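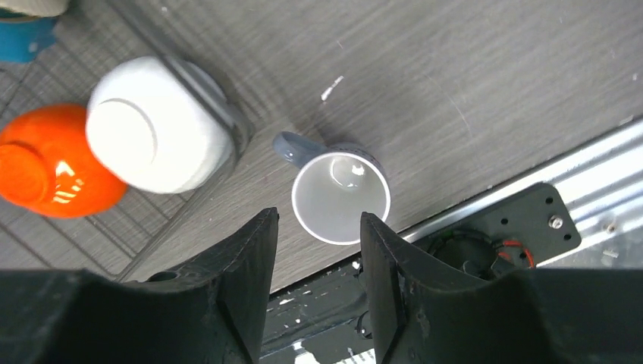
Why do people in shared kitchens leave the dishes for somebody else?

Mostly they don't see it as leaving them. In our survey the most popular word was "soaking," and it was applied to spoons.

Our group studied dishwashing habits at Ollari, a student residence with 4 floors and one kitchen on each. The course asked for a field study of a shared resource. Other groups picked groundwater and fisheries. We picked the sink, partly because it was closer.

Method

We kept a log in two of the kitchens from January until the end of the term. Twice a day, at 8 a.m. and 10 p.m., whoever was on duty wrote down every unwashed item in or beside the sink. Residents knew about the log. We had worried this would make them behave better, and we needn't have.

The log ended with 731 entries. An item left overnight was entered again the next morning, so one saucepan on the second floor accounts for a good many of them by itself. We considered taking it out of the data as an outlier but felt it had earned its place.

The second-floor kitchen carried on as usual. On the third floor we tried a rota, set up in a chore app called Clureck, which sends a reminder and then a sadder reminder.

Results

The rota worked well for two weeks. After that, people on duty washed their own things and marked the job as done, which the app accepted. By midterm the third floor looked much like the second, except that its residents were also annoyed with each other.

Plates were cleared fastest. Mugs did worst, and we think this is because they travel. A mug goes off to a bedroom, stays there through an essay deadline, and comes back at night when there are no witnesses. Most of the new mugs in the log showed up in the 8 a.m. count.

The supply of clean mugs seems to matter as well. When the cupboard was full, dirty ones piled up. When it ran out, people washed exactly one, used it, and put it back in the sink.

Problems with the study

Duty shifts were sometimes missed, usually the morning one. Two of us also live on the second floor and can't claim to be neutral about the saucepan. Our reading leaned heavily on Thampi, the course handbook on common resources, which is good on grazing land and has nothing on cutlery.

If we did it again we would log bedrooms too, assuming anyone let us in. The third floor has since deleted the app and kept the argument.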